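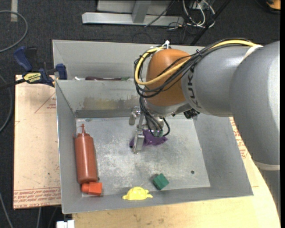

When does an episode count as a success? When the object has left the bin floor, stayed in the grip for five seconds, and been released inside the place zone named in the task file.

Brutar Bin Picking: rules for recording and labeling

We love this data set, and we want it to stay easy to trust. Please read the rules before you add to it.

Recording

- Cap each episode at 60 seconds. Stop the clock at release.
- Shuffle the objects by hand between episodes — arm paused, enabling switch let go.
- Keep one person at the stop button. That person does nothing else.
- Re-run the hand-eye calibration after every 40 episodes, or any time the bin is bumped.

Labeling

Use `success`, `drop`, `miss` or `abort`. A drop is a drop even if the second try is gorgeous! Failed grasps are some of the best material we have, so never delete them. If two labelers disagree, mark the episode `review` and Regula Zürcher will settle it.

Splits

Split by object, never by episode. The Meléndez test set holds 31 objects that must not appear in training.

Last revised 2022-08-31.

Contact: Regula Zürcher, Fistbridge | © Fistbridge | Back to top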